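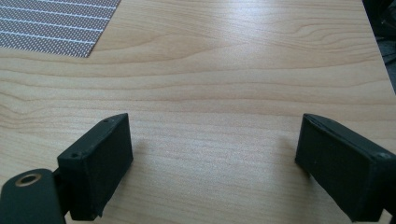 1 min read

About Geltora

Geltora tracks sales of smartwatches, earbuds and other connected devices in the US and Canada. We started with one newsletter on fitness bands and now publish a shipment report every quarter, plus a yearly forecast in October.

Our 27 staff work from two offices. Gus Oyelaran runs the research team, which collects figures from 274 retailers and repair shops. Prices are checked every 7 days.

Reports are sold by subscription to device makers, carriers and parts suppliers. We don't take payment for coverage, and we don't own shares in the companies we write about.

Press requests are answered until 5 p.m. Eastern.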